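The Last Showing of Midstead

I told my sister I was going to the Ematholm for the popcorn, and she let me have that one. The Ematholm has 319 seats and one working water fountain, and I've cried in at least four of the rows.

So the movie was Midstead. You probably haven't seen it! It's a prison-break picture with no prison in it (a farm, a flooded road, two brothers who can't stand each other), and I'd been hearing about it since college. My old roommate swore the ending had been cut by the studio, Sulemana, and that the only full print was sitting in a basement somewhere. I'd read one review of it in my life. It gave the thing two stars and spent a whole paragraph on the hats.

I got there at 7:40 with a box of Dosturico mints up my sleeve, like a criminal. There were 19 of us. The man in front of me turned around and asked if I was there for the brothers or the flood, and I said the flood, and he looked so disappointed that I almost changed my answer.
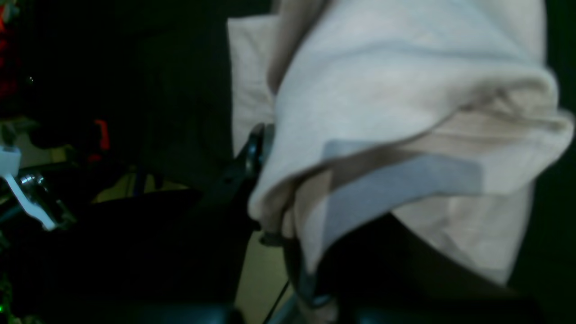
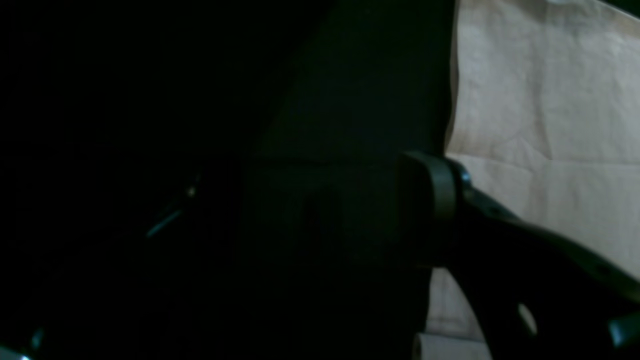

Reel Five

Okay, the ending. The younger brother gets the truck across, and where every copy I'd ever heard of goes to credits, ours kept going. He just sits there with the engine running. Then he backs up, very slowly, into the water, and you hear the other one laughing before you see him.

I had a mint stuck to the roof of my mouth the entire time and couldn't do a thing about it.

When the lights came up the man in front of me was wiping his glasses on his tie. "Flood," he said. I said no, I'd switched, I was brothers now. We argued about it all the way out to the parking lot, and then we stood by my car and argued some more.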